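Nollbridge Textile Reuse Project
Progress report to the Achari Fund, second period, through August

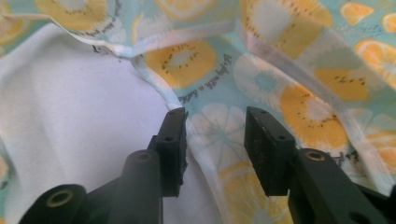 What did the grant pay for in this period?
The grant paid for the lease on the Nollbridge sorting room, two part-time sorting posts, the van contract with Jeso, and the printing of the mending guide. Details of each are given under the headings that follow. The only spending outside those lines was a replacement motor for one of the sewing machines, which came out of the repairs allowance.

Collection

We collected 2473 pounds of household textiles between the start of the period and the end of August. The target in the grant agreement was lower for this stage, and most of the difference came from the two apartment complexes on the east side of Nollbridge, which joined in the spring. Both have asked to stay on the route.

Jeso runs the van twice a week. The morning run has worked well. The evening run was moved from 7:30 to 6:00 after several buildings told us their front desks close early, and missed pickups dropped after that. We would like to keep the earlier time for the next period. Jeso has agreed and the price stays the same.

The drop-off bin outside the Gramus building was taken out of use in June. The lid hinge failed and rain got in, and a full load had to be thrown away. A new bin with a sloped top is on order. Until it comes, the Gramus front office is taking bags during business hours.

Sorting

Items are sorted into four groups: wear again, mend, cut for cloth, and recycle as fiber. Sheets, curtains and tablecloths make up a larger share than we planned for. Our first plan assumed that most donations would be clothes, and the shelves were built to suit hanging and folded garments. We have since moved one rack to the hallway and put deep shelves in its place.

Cotton sheets are the most useful thing we receive. They can be cut into liners, bags and practice cloth for the classes with very little waste. Polyester blends are harder to place. The fiber recycler we named in the application no longer takes blends below a certain cotton content, so we are holding those bales in storage. This is the main open problem in the project and we discuss it again under Risks.

Mending classes

We held the full set of classes promised in the agreement. Total enrollment was 43, and 38 people finished the course. Those who left early mostly gave changes in work hours as the reason. We now let people make up a missed class in the next session, and two of the people who dropped out have signed up again on those terms.

The hemming and patching classes fill first. The zipper class had empty seats both times it ran. We plan to fold zippers into the general repair class and use the free slot for a second hemming class.

The mending guide was printed in July, later than planned. The first proof had the stitch diagrams in the wrong order and we sent it back. Copies are now at the library, the Gramus office and the sorting room. A Spanish version is in draft.

The space

The sorting room is on the ground floor of an old dry goods warehouse built in 1932. It is dry and has good light, but the wiring is old. We can run the iron and the sewing machines on the same circuit only if the fan is off. The landlord has agreed to add a circuit before winter at no cost to the project — we have this in writing and can send a copy.

Spending

Spending is slightly under budget. The savings are in van costs, which were lower while the Gramus bin was closed. We ask to move that amount to the storage line to cover the blend bales through the end of the year. No change to the total award is requested.

Risks

The stored blends take up more room each month. We have spoken with two possible buyers, both of them makers of moving blankets. One wants larger loads than we can supply alone. The other has asked for a sample bale, which went out at the end of August. If neither works out, we will have to stop accepting some items at the door, and we would tell the Fund before doing so.

Next period

Install the new bin at the Gramus building.
Finish the Spanish version of the mending guide.
Start the second hemming class.
Report on the sample bale and the storage costs by the midpoint of the period.

The expense sheet and class attendance totals are attached separately.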